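Unit 4: Cloth handling on the shared two-arm bench
Course notes, Nullelov Workshop, Saturday group
Prepared by Adesuwa Olatunji. Wiring notes by Chinyere Edet.

4.1 Scope

Units 1 to 3 covered mounting, cabling and homing. Unit 4 covers grasping a soft item and lifting it clear of the table. Folding is left to Unit 5. Read the Kelano controller sheet first; the parameter names used below are the ones printed there.

4.2 Bench layout

Both arms reach down to the table from the far side. Left and right always refer to the robot's own left and right, so an operator at the front edge sees them reversed. Most wrong-arm commands in the last course came from this.

Cable slack is set at the wrist. Leave enough loop for full wrist rotation, then check that no loop can drop below the gripper when the arm is at its lowest point. Chinyere's rule is to run the wrist through its full range by hand, power off, before the first program of the day.

The red tape rectangle is a reference for manual placement only. It is worn and should not be used for calibration.

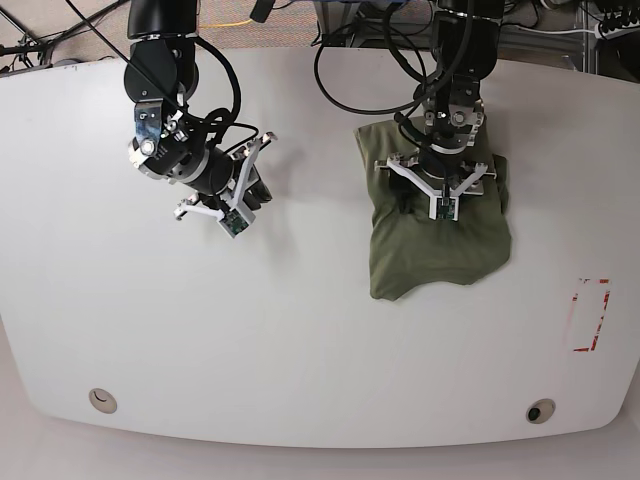
Figure 4.1. Left arm down on the cloth, right arm clear of the table.

4.3 Approach and contact

A garment has no fixed shape, so the approach height cannot be stored as a single value. The Flolumov script lowers the arm in small steps and reads motor current at each one. Contact is declared when the current stays over the threshold for 11 consecutive samples. The loop runs at 100 samples per second.

Set the threshold on the bare table first, then on one layer of cloth, then on a bunched pile. Record all three. If the pile value and the one-layer value are close, the step size is too large.

The idle arm stays parked above the table during contact tests. Do not home it while the other arm is loaded — both share one supply, and the dip shows up in the current readings.

4.4 Closing on a fold

Open the fingers wide, press, then close slowly. The press raises a ridge of fabric between the tips, and the tips close on the ridge. On a flat, tight area there is little to grip, and the fingers slide over it. Aim for an existing crease where possible.

In the wrist view, check that the fabric is held between the tips and that creases run toward the grasp point. Long diagonal creases indicate tension on that side. 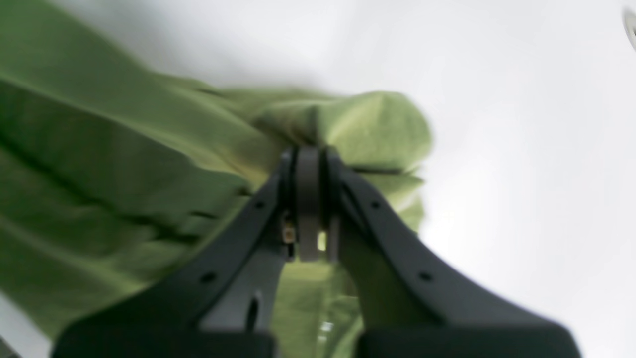 4.5 Logging

Each attempt is one line in the Olaniyan log: arm, start position, threshold, result. The log holds 2,785 attempts at present. Use the result codes from Unit 3 and add no new ones. Files are split at 1,000 lines; start a new file by hand if the script does not.

4.6 Before the next session

Bring your three threshold values and one soft item of your own, without buttons or zippers. Read the section on wrist limits in the Kelano sheet. Groups that have not finished 4.3 will repeat it in the first hour.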